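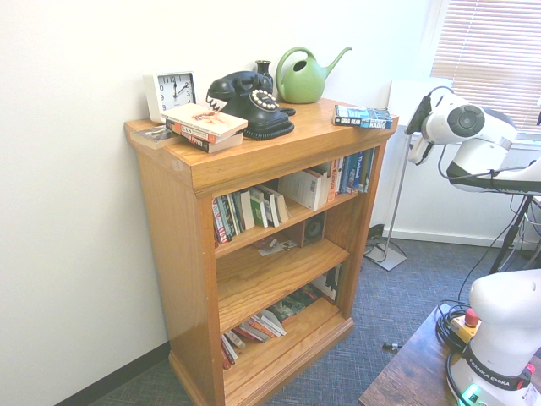

PAINEMAL, February 23, 2019. I've been putting off writing this because press releases make me sound like somebody's lawyer, so I'm just going to tell you the news the way I'd tell you at the dock: our walking and kayaking trips on Painemal Island are open for booking, and the first group goes out in November!

I'm Gijs Cuypers, and I run Akell with my business partner Cauã Evangelista. For years we only did day trips out of Driltus, over and back on the ferry with a sandwich in between. People kept asking if they could stay longer (fair enough, the last boat leaves right when the light gets good), and now they can. We have a lease on the old customs house above the harbor, and it sleeps 15.

The trip goes like this. You take the morning ferry from Driltus, drop your bags, and walk the cliff path to Skiltton, the only other village on the island. It's a long day with one nasty hill, and there's soup at the end of it. The next few days are split between paddling the east side, where the water stays flat behind the reef, and walking the lava fields inland. If the wind comes around we swap the days. Cauã makes that call at breakfast and he doesn't take votes.

You don't need to have been in a kayak before. You do need to be able to swim, and I'd really like you to bring shoes you've already worn in. We supply the boats, paddles, life jackets and dry bags. Meals are included except for one night in Skiltton, when you're on your own to pick between the village's 2 restaurants. I like the one by the church, mostly for the fried cheese.

The path itself deserves a mention. The island council reopened the northern stretch last fall after a rockslide had it closed, and you can now go the whole way around without scrambling down to the beach. There are 53 steps cut into the rock at the top end, and your knees will remember every one of them.

The deposit is $400 per person, and you get it back in full if we cancel for weather. Rooms are mostly twins, with a couple of singles that always go first. Kids are welcome from age 12 if they come with an adult. We can handle vegetarian food easily, and anything trickier if you tell us when you book.

To book, or to set up an interview or a press visit, call or stop by the Akell office on the ferry landing in Driltus, any day but Monday. Ask for me or Cauã. If we're both out on the water, leave a note with the ticket desk next door and one of us will call you back that evening.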